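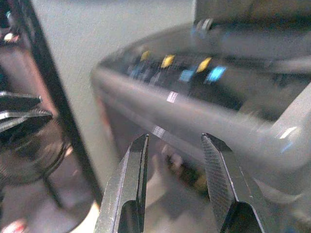

Celeste Prata

README for the Prumon gripper notes, July 2019

Hi! These are my notes and files from trying out two sets of fingers on our two-arm setup. Garnedix is the plain parallel jaw with the crosshatched steel inner face, and Henriques is the black one that I keep going back to for cloth. I wanted to know which I could leave on for laundry jobs without swapping all the time.

What you get: 27 runs, one folder each, with the wrist camera video, the head camera video and a text file of whatever I typed that day (sorry about the spelling). Recep Ekinci wrote the script that lines up the clocks. Run it first or the videos will drift.

A warning on the wrist camera – it smears badly whenever the arm swings fast. I left those stretches in. If you only want sharp stills, set skip_blur to yes in the settings file and go make a coffee, it's slow.

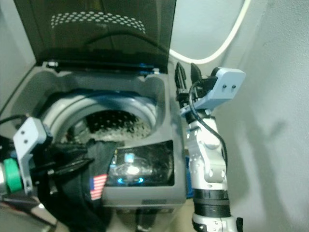

Photo: Nemurora

Washer runs are the ones most people ask me for. One arm holds the garment at the drum, the other waits with its gripper open. I like the black fingers a lot on soft fabric! Steel bites harder, but I had to turn the force way down and I still don't love it near anything thin. That's my opinion, by the way, I didn't measure it.

Known problems: runs 2 and 27 have no force log (my fault, I forgot to start it). The bracket drawings are still missing – Recep has them and I hope to add them in November.

Use any of this however you want, just mention Prumon somewhere.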